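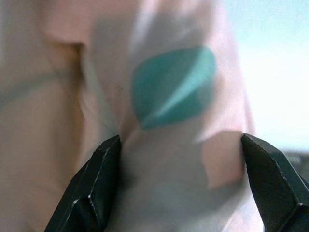
Winau Student Robotics Club
Progress report to the Nundora Fund, second installment

You asked for a page, so you are getting a page. Our last report ran to four and was returned with a polite note.

Where the money went. Of the 3000 dollars granted, 271 remain. Most of the rest bought the arm's replacement wrist motor, two sets of gripper fingers and a secondhand laptop that runs everything except its own battery. Receipts are in the shared folder, including the one that went through the wash.

Where the project stands. The proposal promised a robot that could tidy a bedroom. We have since learned how much was hiding in the word "tidy." The club voted in October to cut the goal down to three jobs: pick up a piece of cloth, move a pillow, and straighten a sheet. Cloth goes best. Over the last round of 60 trials, the arm got hold of the cloth and lifted it more than half the time, and the students have stopped cheering when it does - a sign of maturity, or of fatigue.

Pillows are coming along. The gripper can pinch a corner, but a corner is a poor handle for a whole pillow, and the usual result is a pillow that has moved a little and looks worse.
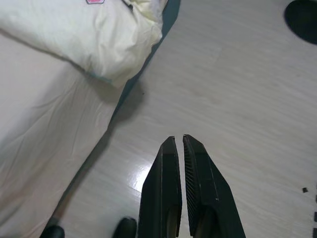 Sheets are the hard one. A white sheet gives the wrist camera very little to go on, and a shiny floor next to it gives the camera far too much. I-seul Ma, who leads the software team, spent most of a month on glare alone. Her fix is to ignore the brightest parts of the view and approach from the bed side. It works better in the morning than at 4 p.m., which is when the club meets.

Students. We have 6 regulars, up from four. Two of them joined for the snacks and now write the test logs, which have become very readable.

What slipped. The Ryu planning software took longer to install than to learn. The spring demo at Wornent Hall will show cloth and pillows only, and the program will say so.

What we need. No new money this term. We would like permission to spend the remaining 271 on spare finger pads and a set of window blinds. The blinds are a research expense, and I-seul has written two paragraphs defending them, available on request.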